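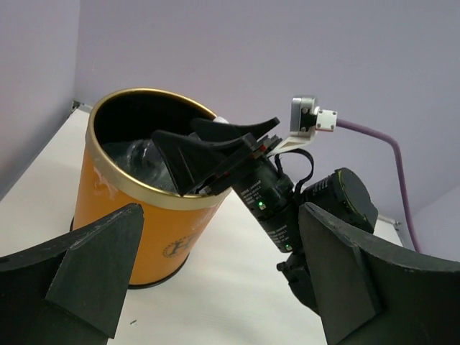
Small Bins, Full Bins: Desktop Waste in the Clendel Study Rooms

Group 4: Ariel Espiritu, Yupin Srisuk, Amado Dumlao
Supervisor: Aileen Galang
Submitted 21/01/2025

1. Background

Every study table in Clendel has a small bin on it. They were bought in August to replace the floor bins, which people used mainly as footrests. Our group wanted to know if a bin at elbow height gets used more, and what ends up in it. We also wanted a topic that could be done indoors.

2. The bins

The model we looked at most is the orange one with the gold metallic rim. It is wider at the mouth than at the base and has a black interior, so from a chair you can't easily tell how full it is. Amado considers this a design flaw. Yupin considers it the whole appeal. The orange wall is glossy and shows smudges, and we gave up on our "cleanliness score" after two of us rated the same bin a 3 and a 9.

3. Method

We left 10 bins in place for two weeks and emptied them each evening onto newspaper. Items were sorted into plastic, paper, food and "other." Gloves were worn. We also handed out 70 short surveys and got 42 back, one of them from inside a bin.

4. Results

Plastic won easily. Most of it was thin, see-through wrapping, crumpled up and then slowly uncrumpling, so a bin could look full while holding almost nothing by weight. Pushing it down helped until you took your hand away. Paper came second. Food was rarer than we expected, apart from one evening we agreed to leave out of the appendix.

In the survey, most people said they liked having a bin within reach. Several said they disliked looking at other people's trash while eating, and then described eating there daily.

5. Problems

We forgot to weigh the newspaper on the first evening, so those figures are too high. Our sorting also drifted: tissues started out as paper and finished as "other," following a discussion.

6. Suggestions

Empty the table bins at noon as well as in the evening. Keep one large bin by the door for wrappers. If more are ordered, try one with a light interior. Precious Belmonte in the Clendel office has our tally sheets and has asked that we come and collect the gloves.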